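6. 把持部の調整と卓上での確認

6.1 この章の範囲
Pellau手持ちグリッパの組み立て（第3章）と配線（第4章）、基板へのファームウェア書き込み（第5章）が終わった機体を対象とする。左右2台を製作した場合は、6.2から6.5までを1台ずつ行い、6.6で2台同時に確認する。途中で指パッドを交換したときは6.3からやり直す。

使用するもの
・六角レンチ 1.5 mm、2 mm
・すきまゲージ
・低強度のねじゆるみ止め剤
・電子はかり（1 g単位）
・木製の箸 数膳
・布製のテーブルクロス
・HallellログツールをインストールしたPC

注意：調整中は電池コネクタを外しておくこと。6.3のカウント値の読み取りのみ、USB給電で行う。

6.2 リンク機構の点検
1. 機体を作業台に固定し、開閉レバーから手を離す。アームが自然に全開位置まで戻ることを確認する。
2. 正面から見て、左右のリンクアームを留めている4本のピンの頭が同じ高さにそろっているかを見る。浮いているピンは、抜け止め側を支えながら押し込む。
3. レバーをゆっくり握り、左右の指が同じ量だけ動くことを確認する。片側が遅れる場合は、遅れている側の外側の関節を先に調べる。
4. 全閉付近で引っかかる場合は、ピンを抜いて穴のバリを取る。ドリルで広げてはならない。穴径が公差を外れると、指先の平行が出なくなる。
5. ピンを戻し、2から4をもう一度行う。

補足：3Dプリント部品を冬場の暖房のない工房で組むと、ピンがきつく感じられることがある。室温に1時間置いてから判断する。

6.3 開閉位置の登録
1. USBケーブルを接続し、Hallellログツールを起動する。「位置」タブを開く。
2. レバーを離した状態で値を読む。基準値は259である。基準値との差が15以内であれば、そのまま「全開」として登録する。
3. レバーを最後まで握り、値を読む。基準値は873である。こちらも差が15以内であれば「全閉」として登録する。
4. 差が15を超える場合は、センサ磁石の止めねじを緩め、磁石を少し回して2に戻る。
5. 「保存」を押し、表示が「書込済」に変わってからケーブルを抜く。

注意：全開と全閉の値が逆転して表示されるときは、磁石が裏向きに入っている。ソフトウェア側の反転設定では対処しないこと。反転設定は旧型のFloretti基板のために残してある項目で、現行基板で有効にすると保存値が壊れることがある。

6.4 指パッドの取り付けと平行出し
1. 左右の指パッドを仮止めする。向かい合う面にほこりや切り粉が付いていないことを確認する。
2. 指先が軽く触れるまで閉じ、すきまゲージを上端、中央、下端の順に差し込む。
3. 上端だけが先に当たる場合は、パッド取り付け部の下側のねじを8分の1回転ずつ締める。下端だけが先に当たる場合は上側のねじを締める。
4. すきまが全長で0.2 mm以下になったら、ねじを1本ずつ外し、ゆるみ止め剤を塗って締め直す。
5. 30分置き、もう一度すきまを測る。

パッドの向かい合う面は消耗品である。溝が目で見えるようになったら交換する。Lenihan配布の型データを使って自作する場合、先端の幅を設計値より広げないこと。幅を広げると、隣り合った細い棒の間に指先が入らなくなる。

6.5 細物の把持確認
箸を使って、細くて転がりやすい物が指の間でどのように動くかを調べる。ペンや丸棒で代用してもよいが、両端の太さが異なるものを選ぶ。

1. 丸テーブルまたは作業台に布を敷く。布は強く張らず、多少しわがあってもよい。
2. 箸を数本、互いに触れる程度に寄せて置く。別に1本だけ離して置いたものも用意する。
3. 離して置いた1本を、中ほどで挟んで持ち上げる。水平のまま5秒間保持する。
4. 箸が回ってしまう場合は、6.4の平行出しをやり直す。
5. 続けて2本を同時に挟む。2本が指の間でほぼ平行に並ぶ位置を探し、その位置でレバーを止める。先端が多少ずれていても合格とする。
6. 持ち上げて5秒間保持し、布の上に戻す。
7. 5と6を10回繰り返し、落下の有無を記録表に書く。
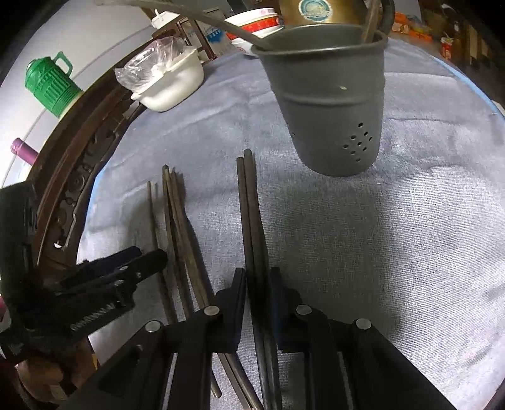
図6-1　2本同時の把持（手順5）。左は2台目のグリッパ。

2本のうち片方だけが滑る場合は、太さの差が原因であることが多い。次の順に対処する。

a. 挟む位置を箸の太いほうへ10 mmずらす。
b. 指の中央ではなく、先端から3分の1の高さで挟む。
c. 2本の上下を入れ替える。
d. aからcで改善しなければ、パッドを柔らかい材質のものに交換する。

レバーを強く握って滑りを抑えることは避ける。全閉の登録値を超えて握り込むとアームがたわみ、記録された開度と実際の指の間隔が合わなくなる。ログ上では保持しているように見えるため、後からの判別が難しい。

束の中から1本だけを抜き出す確認は、上の手順がすべて合格してから行う。指先を縦にして束の端の1本に沿わせ、布を軽く押しながら閉じる。束全体が動いてもかまわないが、指先で布を挟み込んだ場合はすぐに開く。布の繊維がパッドの縁に残ると平行が狂うので、毎回ブラシで払う。

6.6 2台での確認
1. 左右の機体の電源を入れ、両方の状態表示が点灯するまで待つ。
2. 2台を同時に全開、全閉と3回動かす。ログツールの「同期」欄に遅れが表示されないことを確認する。
3. 右の機体で箸を保持し、左の機体を近づける。本体どうし、およびリンクアームどうしが接触しない最小の距離を確かめておく。
4. 右で持った箸を左へ渡す。左の指が閉じきるまで右を開かない。
5. 左右を入れ替えて3と4を行う。

注意：リンクアームは全開時に本体の幅より外へ張り出す。器を寄せて置いた場所では、指先よりも先にアームが当たる。口の広い器具立てから箸を取り出す場合も、縁とアームの間隔を横から見て確認すること。

注意：保持側の手の指をアームの間に入れないこと。閉じる力は小さいが、関節部では皮膚を挟むおそれがある。

6.7 卓上の物の配置
確認に使う物は、初めは布の手前側に少数だけ置く。奥に食器や容器を置いたまま行う場合は、次の点に従う。

・重ねた器は、腕を伸ばしたときに袖が触れない位置へ寄せる。
・口が開いた袋は、電源を切った状態で先に移す。薄い袋は関節に巻き込まれやすい。
・金属製の器は、磁石を内蔵した本体底部から100 mm以上離す。
・光沢のある器に照明が直接映り込む場合は、照明の向きを変える。

配置を変えたときは、記録を新しいファイルに分ける。同じファイルの途中で配置が変わると、ログツールの区間分割が正しく働かない。

6.8 記録の保存
1. 「記録」タブで保存先を指定する。初期値は本体側のメモリである。
2. 1ファイルの上限は3,000サンプルとする。上限に達すると自動的に次のファイルへ移る。
3. 終了時はレバーを離し、全開の状態で停止ボタンを押す。
4. PCに転送し、先頭と末尾の値が6.3で登録した全開値に戻っているかを確認する。

末尾の値が戻っていないファイルは、停止前に機体を置いたか、リンクが途中で引っかかったかのいずれかである。後者の場合は6.2へ戻る。

6.9 不具合と処置

症状：レバーを離しても全開に戻らない
処置：戻しばねの掛かりを確認する。ばねが正常なら6.2の手順4を行う。

症状：箸を持ち上げると先端側が下がる
処置：挟む位置を重心に近づける。変わらなければパッドの摩耗を調べる。

症状：開度の表示が細かく揺れる
処置：センサ磁石の止めねじを締め直す。締めても揺れる場合は配線を本体の溝に入れ直し、アームに触れていないか確認する。

症状：2台のうち片方だけ記録が短い
処置：電池残量を確認する。残量が十分であれば、本体側のメモリを初期化する。初期化すると6.3の登録値も消える。

症状：閉じたときに指先で乾いた音がする
処置：パッドの縁が相手側に当たっている。6.4の手順1から行う。

6.10 電池の装着と最終計量
1. 電池コネクタを接続し、ふたを閉める。
2. 機体をはかりに載せ、質量を記録表に記入する。左右の差が20 gを超える場合は、軽いほうの握り部に付属のおもりを入れる。
3. おもりを入れた機体は、6.6の手順2と4のみ再度行う。

記録表は付録Bにある。手首ストラップの取り付けは第7章を参照。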